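June
By the Nilldale documentation desk
Print this page | E-mail this page

Section 3: Fitting the Gadetau cap washing frame

The frame holds a baseball cap in shape during a machine wash and while it dries. It fits adult caps with an adjustable strap. Do not use it for wool or leather caps.

1. Open both halves of the frame and check that the hinge moves freely.
2. Undo the strap at the back of the cap and pull it out to its full length.
3. Place the crown over the inner half. The brim must lie flat against the brim plate.
4. Close the outer half and press the 2 side clips until they click.
5. Wash at low temperature on a gentle cycle. Do not spin above the lowest setting.

CAUTION: Caps with a cardboard brim must not be put in water. Sponge them clean.

After the wash, open the clips and lift the cap out by the strap, keeping the brim pointing down so that water drains away from the front panel.

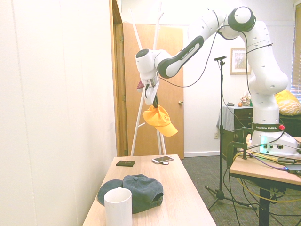

Bellamy, writing through the support page, asks whether the cap can go back in the frame to dry. It can, with the outer half left open – a closed frame traps moisture in the sweatband.

NOTE: Bright colours may run in the first wash. Wash the cap on its own.

6. Rinse the frame and store it open. Replacement clips are sold under part number 178.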